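Mirneo Community Help
Home Kitchen Forums Ask Search Sign in

Rice cooker for a shared table: rice gets hard on top and sticks below, how to keep it nice?

Last updated: 14 Feb 2020

Posted by Yaqin Fu

Hello everybody. I have searched in the older threads but most of them speak about how to cook rice, and my trouble is more with what comes after the cooking.

Since December I cook the rice for a lunch table. We are 18 people on a full day, and on a quiet day maybe half. I do not do the other dishes, other persons bring them. My duty is only the rice, so I would like to do it well. I use plain white rice of medium length, the brand is Duan, and I buy it in the big bag. I wash it three times, I put water to the line that is marked inside the pot, and I press the normal button. I did not change anything in this since the beginning.

When the cooker makes its sound, the rice is good. I open, I taste, I am content. But people do not come all together. The first ones come at once and the last ones can come two hours later. In this time I have three troubles.

The first is that the top becomes hard, like small dry pieces. If I mix them inside, then everybody finds some hard ones in the bowl.

The second is that at the bottom there is a yellow skin which stays on the pot. I must put it in water for a long time before it goes away, and I am afraid to scratch the coating.

The third is water. When I open the lid, drops run down from the inner side and fall back at the edge of the rice, and there it becomes like porridge. So I have dry rice on the top, wet rice at the side and burned rice below, all from the same pot.

The cooker is a black Midea one, and the lid opens fully and stands up by itself. Inside the lid is a metal-looking plate with many small holes in circles, and a round black valve in the lower part of it.

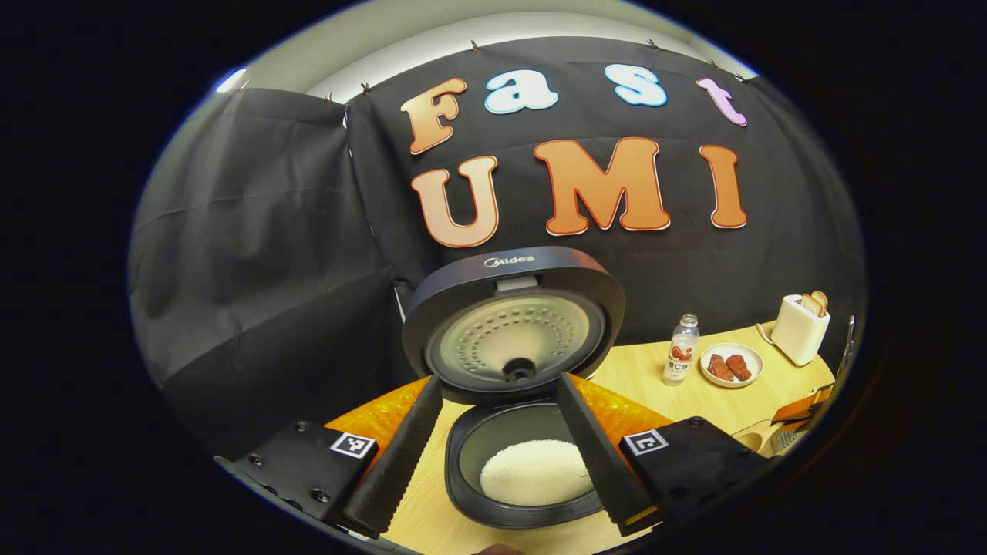
My mother says that I should leave the lid open so the steam can go out. My cousin says the contrary, never open before everybody is sitting. I tried both and I was not happy with any of them. With open lid the third trouble is smaller but the first is much bigger.

Also I would like to know if I must take off the inner plate for washing. I have wiped it with a cloth each time, but I never removed it. I lost the paper book which came with the cooker, and I do not want to pull on something that is not made for pulling.

Thank you for reading so long text. Please write in simple words if it is possible, and please say if you tried the thing yourself or only heard about it.

Posted by Jianhua Fu

Same family name as you, but I think we are not related! I have cooked rice for many people for a long time, first in a canteen and now at home, where there are also many people. All of what I write here I did myself, except one point and I will say which.

Start with the moment after the sound. You write that you open and taste at once. Please do not do this. Let the cooker stay closed 14 minutes. I know it is a strange number, I used to do ten and it was a little short, then I did fifteen and I always forgot and came late, so I put my kitchen clock on 14 and it stayed like this. In this time the water which is on the surface of the grains goes inside them. If you open before, a lot of steam flies away, and it is steam which your top layer needed.

After the waiting, open and loosen all the rice one time. Use a wet paddle, the flat plastic type. Go down along the wall of the pot, come under the rice and lift, do not stir in circles and do not press. If you stir, the grains break and become glue. When you have lifted everything, make a small hill in the middle, so that the rice does not touch the wall too much. The wall is the warm place where the skin begins. A hill also helps with your drops, because they mostly fall at the edge. Then take a clean dry cloth and wipe the inner side of the lid before you close it again. This one small thing was maybe 50 percent of my own wet rice.

About the question between your mother and your cousin. I am on the side of the cousin, but not fully. The lid should be closed while the rice waits, yes. But each time somebody takes rice, the lid is up, and with a long table the people like to talk with the spoon in their hand. I ask them to close. They forget. So now I take out half of the rice at the beginning, in a big bowl with a cover, and the people serve themselves from the bowl. The cooker stays shut for the late ones. When the bowl is empty I fill it again. With this way the second half is nearly like fresh.

For two hours of keeping warm I have no skin at the bottom if I washed the rice enough. Three times may be too few for your bag, look at the water and not at the number. It does not need to be fully clear, but it should not look like milk. The loose starch goes down and makes the yellow layer. If you still have some skin, put one spoon more of water than the line says. Do not put oil, some people say this, I tried and the rice tastes like oil.

The skin that is already there: pour warm water in, close the lid, cooker unplugged, and go eat your lunch. After the meal it comes away with a soft sponge. Please no metal spoon and no green rough side of the sponge.

Now the point I did not do myself. I do not have your model, so I cannot say how the plate comes off. On mine there is a small tab to press and it comes out easily, and the valve comes out separately. On many cookers it is made to be removed, on some it is fixed. Look with a lamp if you see a tab or an arrow. If you see nothing, do not use force. You can look for the book on the page of the maker, the model name should be on a sticker under the cooker. Let it be cold and unplugged before you turn it.

If your plate can be removed, wash it after each day. The small holes collect a thin white film which you do not see until it is dry. When the valve is closed by this film, the steam cannot leave in the right way and you get more drops. So it can be that your third trouble is only a washing trouble.

One more remark for safety. Do not leave rice standing in the cooker when it is switched off, and do not keep it on warm until the evening to save it. What is left over I spread on a flat plate so it cools fast, then in the fridge in small boxes. Next day it is fried rice.

Posted by stetofan1000

just buy a better cooker, i have a Steto and never had this. also you can put a paper towel under the lid, my aunt does that

Posted by Cusasska

I want to add to the long answer, and to say something against the short one. Please do not put a paper towel under the lid while it is cooking. It can cover the valve. During the waiting time, when the cooking is finished, a folded kitchen cloth laid over the bowl is a good thing, but over the bowl, not in the cooker.

My own experience is with smaller amounts, we are 2 at home, so take it with care. I had the hard grains on top too. For me the reason was that the rice made a peak after cooking and I left it like that, and the peak dried first. When I loosen it and make it more flat, it is better. I see that Jianhua Fu makes a hill on purpose, and he cooks for many more people, so perhaps it depends on how full the pot is. You could do one day the hill and one day flat and compare.

If the top is already dry, I sprinkle a spoon of hot water with my fingers, close, and wait five minutes. It does not become like new but it is soft enough to eat.

For a large group with people coming late, did you think to cook two times? A first pot for the early ones, and you start the second one when the first is half eaten. You need to wash the pot between, so the bottom skin must be solved before. But then no rice is waiting so long.

Posted by Yaqin Fu

Thank you to all. I did the waiting with the clock and the wiping of the lid for four lunches now. The porridge at the side is gone nearly completely. The top is better with the hill, the flat way I will try next week. I found a sticker under the cooker but the letters are very small and partly rubbed, I will ask my son to read it. The covered bowl I must still buy, the one we have has a lid that does not fit.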